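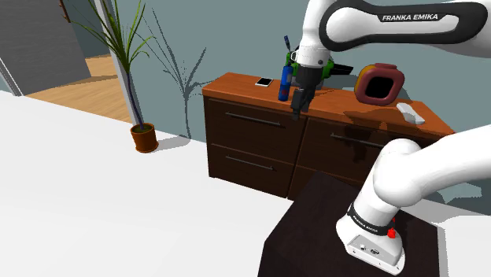
Two-tone dresser against a teal wall

maihi_home wrote:
Hello everyone, and I hope February is being kind to you all. I've been reading this board for ages and finally have a question of my own. We're redoing our bedroom and I have my heart set on a teal wall with a brown dresser in front of it, the kind with a lighter orange-brown top and a much darker body. My sister thinks it will feel like a cave. The room gets sun until lunch and then goes pretty dim. I already own the dresser (it was my grandmother's, and the finish on top is tired, so I'd be stripping that part anyway). Would you go ahead with the teal, or should I play it safe with cream? I've been going back and forth on it for weeks and my husband has stopped answering when I hold up paint cards!

Wiremu Paewai wrote:
Welcome! I say go for the teal, and go for the muted kind with a good bit of gray in it. We did our spare room that way when the kids moved out and I still stop in the doorway just to look at it. Warm wood and a cool wall are old friends. The only thing I'd change about ours is the ceiling, which I left bright white, and in the evening it looks like a lid. A softer white would have been nicer.

steseo_11 wrote:
I'm going to be the grump, sorry. Dark wood body plus a colored wall plus a dim afternoon room is a lot. I lived with something close to it for two winters and I ended up keeping a lamp on all day. I'd paint the wall cream and put the teal in a rug or the curtains. You can swap a rug when you get sick of it.

Jarrah Bright wrote:
I see where steseo is coming from, but I think that depends a great deal on how dark the teal is. Mine is a middle shade and the room feels cozy in the afternoon, and I say that as somebody who gets gloomy easily. Paint a big piece of cardboard and move it around for a few days before you decide. Look at it at 4 p.m. especially.

On the dresser top, please go slowly with the stripper. Grandmother furniture is very often veneer, and I sanded straight through a corner of my aunt's chest of drawers and could have cried. If you can see a thin line along the edge of the top, put the power sander away and use a hand scraper.

maihi_home wrote:
Oh, thank you for the warning! I just went and looked and there is a line along the edge, so hand scraper it is. Jarrah, did you put oil or a varnish on yours afterward? I tend to set a water glass down without thinking.

Jarrah Bright wrote:
Varnish, three thin coats, with a light rub between them. Oil is lovely but with water glasses I'd want the tougher finish.

Wiremu Paewai wrote:
I'd have to disagree there, I'm an oil man through and through. A ring in oil can be rubbed out on a weekend morning, and a ring in varnish means starting over. My own dresser has been oiled every spring for 11 years and it has only gotten better looking.

steseo_11 wrote:
Every spring! I can't remember to change the furnace filter. Varnish and a coaster. I'm still voting cream on the wall, but I'd like to see how it comes out either way.

maihi_home wrote:
I'm going to try the cardboard this week with two teals and (for steseo) one cream, and I'll let you know which one my sister hates least.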